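Bread, the slow way (month two)

So I finally went back to the Fandbridge market in March, mostly for the rye flour, and came home with the rye flour plus a sack of something the guy swore was better than rye. I have no willpower around flour. My partner has started calling the hall closet "the mill," and fair enough, you can't hang a coat in there anymore.

If you missed the last post, I'm trying to bake all our bread at home until summer. My starter is named Breteo, after the little town where we had that amazing breakfast on vacation, and it had a rough winter! I kept it on the windowsill, it sulked, I moved it on top of the fridge, it sulked less. Now it gets fed at 8 in the morning and again before bed, and it doubles most days.

The loaves themselves are all over the place. I've been using the Charpentier method, the one with the long cold rest and hardly any kneading, and the first two came out flat as a dinner plate. Third one was gorgeous. Then I got cocky and threw in walnuts and soaked raisins, and the middle was gummy enough to patch a wall with. We toasted it for four days. Toast forgives a lot.

Things I changed after that: 15 grams less water, a hotter oven at the start, and leaving the lid on longer than feels right. I also weigh everything now. My old cups were way off (I was scooping nearly 548 grams when I thought I had 500, which explains some of the bricks).

My sister asked if it saves money and, um, no. Not with my closet. But the bus ride out to Urthorpe for the good bakery was eating half my morning, and I like having the house smell like crust by lunch. I still miss their seeded rolls, though. Mine come out sort of angry looking.

Next up is a plain white sandwich loaf, the soft kind, because the kids down the street keep asking and I keep handing them sourdough heels. I'll put the recipe up once I've made it twice without swearing.

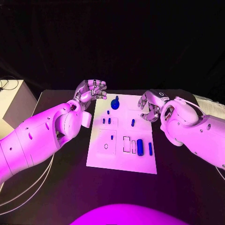
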